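Home | Projects | Reports | Partners | Contact

We use cookies to keep this site working. Accept | Settings

Progress report, Home Textiles in Use, second period
Prepared by Corina Bühler for the Mösli fund
Covers work through April

The fund asked whether plush blankets hold up in ordinary bedrooms as well as the suppliers say they do. My short answer after this period is that I don't know yet, and I would be wary of anyone who says they do. The Prernach households were meant to supply most of the evidence. We placed 264 blankets there and in Dukach. So far 153 households have returned the first form, and 66 of those forms are filled in well enough to use.

The forms are part of the trouble. We ask people to rate softness from one to five, and almost everyone circles four. A person who has been given a free blanket will circle four. I raised this before the forms were printed and I am raising it again. The home visits have been more useful, even though they are slow and each one takes up most of an afternoon.

On visits we look at the bed as it is kept from day to day, with whatever the household has put on it and near it. We note the pile, any crushed areas, marks, and how far the blanket hangs at the sides and foot.
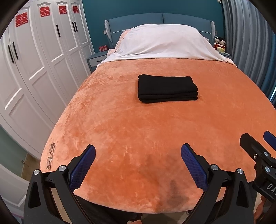

Crushing is the complaint I take most seriously. Liria, who supply the blankets, say that the pile recovers with brushing. That may be so, but none of their papers say how long it stays recovered, and a blanket that needs brushing every morning is a chore. Folded clothes left on a bed add to the pressure on one spot, and people do leave them there. The test rig at Liria does not allow for it as far as I can tell.

Marks are harder to judge. On orange plush, a dark patch can be a stain, or it can be pile lying the other way, and our visitors have not been consistent about which they write down. I have asked for a hand to be passed over every dark area in both directions before anything goes on the sheet. Until that has been done across the whole sample, please do not quote our stain figures to anyone.

Spending is within budget, mainly due to visits that were postponed. I would not call that a saving.

For the next period I propose dropping the softness rating and moving the money for the second form into visits. The original plan called for 200 usable records. I do not think we will reach that number by form alone, and I would sooner hand over fewer records that mean something. If the fund wants the full number, we need more visiting hours, and I need a decision on that by Thursday.

Sign up for our newsletter
Enter your email address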